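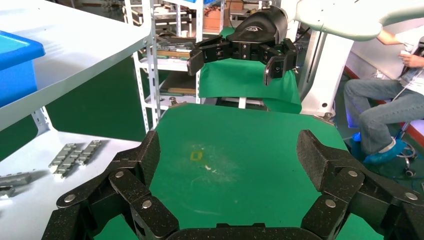 Figure 4-1. Green mat with yellow outline; white table and shelf at left.

4 Laying out the bench

This section covers the mat, the upper shelf, the lower table surface and the placing of metal parts on the Lesotetti bench. Assembly of the posts and struts is covered in Section 3. Do not start on this section until all post bolts have been tightened.

4.1 Before you begin

You will need:
Green mat, large
Yellow tape
Tape measure and soft pencil
Blue container, one per bench
Parts list 1755
Lint-free cloths
Cotton gloves

CAUTION: Stamped metal parts can have sharp edges. Wear gloves when handling brackets, strips and any part that has been bent or crushed.

4.2 Fitting the mat

1. Clear the table and wipe it with a dry cloth. Do not use solvent.
2. Unroll the mat with the matte side up and let it lie for 60 minutes.
3. Line up the near edge of the mat with the near edge of the table. Smooth the mat from the center outward.
4. Check for ripples by sliding a flat hand over the whole surface. Lift and relay the mat if a ripple remains.
5. If a second work position is to be used, cover it with a green cloth from the same set. The cloth may hang over its stand but must not touch the floor.

NOTE: Light scuffs and whitish streaks are normal on a mat that has been in service. Replace the mat when a scuff can be felt with a fingertip or when the surface no longer lies flat.

4.3 Marking the target position

The target position is a small rectangle outlined in yellow tape near the middle of the mat. Parts are set down inside it one at a time.

1. Find the middle of the working area and mark it lightly in pencil.
2. Draw the rectangle to the size given on the parts list. For list 1755, the long side is 100 mm and the short side is 44 mm. Both are inside measurements.
3. Apply the tape along the outside of the pencil line. Butt the ends at the corners. Do not overlap them.
4. Press the tape down with a cloth and rub out any pencil still showing.
5. Brush loose specks away from the outline before the first part is set down, and again at each change of parts list.

Tape that has begun to lift must be removed completely and replaced. Do not patch a single side.

4.4 Loading the container

The blue container goes on the white upper shelf, with its long side parallel to the shelf ribs. Use only the type with a grid-textured bottom and a thick rim. Smooth-bottomed containers from the Poon series are the same color but are not suitable for flat parts, which cling to the bottom and are hard to pick up.

1. Place the empty container on the shelf and push down on each corner in turn. If it rocks, reseat it.
2. Put in flat brackets first. Lay them face down on the grid.
3. Add the small strips. Keep them apart from one another and clear of the brackets.
4. Add crumpled or bent sheet-metal parts last. Turn the sharpest edge toward the bottom.
5. Look straight down into the container. Each part must be visible from above. Remove any part that lies wholly under another.

Do not fill the container to the rim. A single spread layer is correct, and parts may lie at any angle.

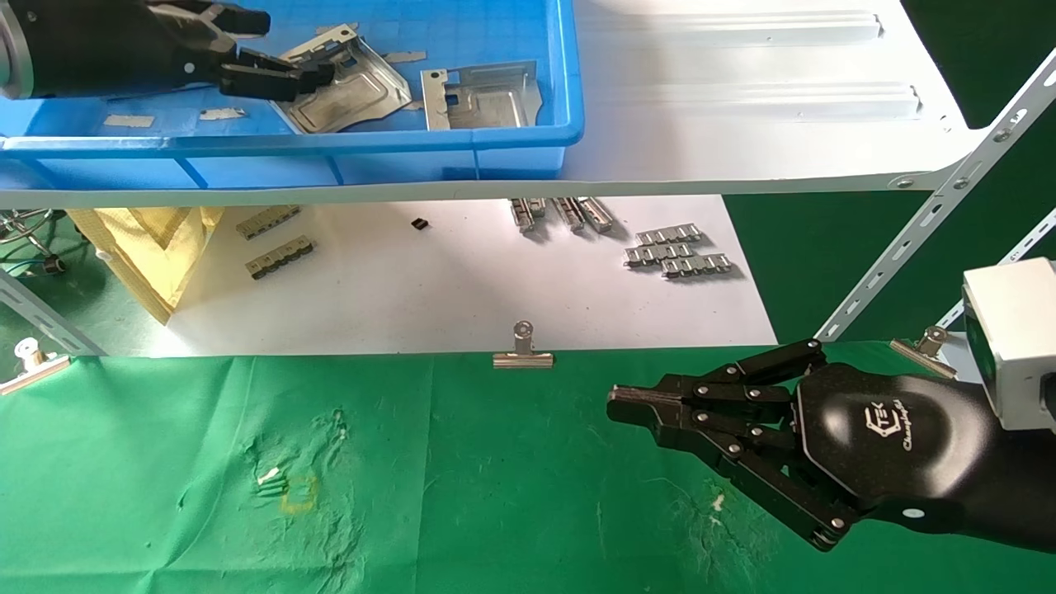

4.5 Arranging the lower surface

Parts that are too long for the container, or that would tangle in it, are laid directly on the white surface below the shelf.

1. Lay the segmented connector strips with their segments facing the same way. Two strips go on the left, one above the other.
2. Lay three further strips toward the right in a staggered row, so that each can be lifted without moving its neighbor.
3. Stand the rail-like parts together near the shelf edge. If one will not stand, check its foot for burrs and set it aside.
4. Place small black components by themselves near the center of the surface.
5. Keep all parts clear of the slotted struts. A strip pushed against a strut can catch in the slots.

NOTE: The positions given above apply to list 1755. Other lists have their own layout sheets, which are kept in the Ploltham binder.

CAUTION: Do not lean on the shelf or use it as a handhold while reaching for parts on the lower surface.

4.6 Checking the layout

Check the following at the start of each shift and after any part has been dropped:

Mat flat, no tape lifting
Container seated, no rocking
No part hidden under another in the container
Strips on the lower surface lying straight and separate
Struts and posts free of hanging parts or cable ties

Record the check on the bench card. If a part is missing from the layout, search the mat and the floor before drawing a replacement from stores.

4.7 Cleaning

Brush the mat toward the near edge and collect the debris in a pan. Metal dust left on the mat will work into the surface and cannot be washed out. Wipe the shelf along the ribs, then the lower surface, then the container. Wash the container in warm water with mild soap and let it dry completely before reloading. The mat is washed once a year, in January, during the general bench service (see Section 7).

Section 4 revised Sep 9, 2020. Checked: Knut Pfeiffer, Pridudero.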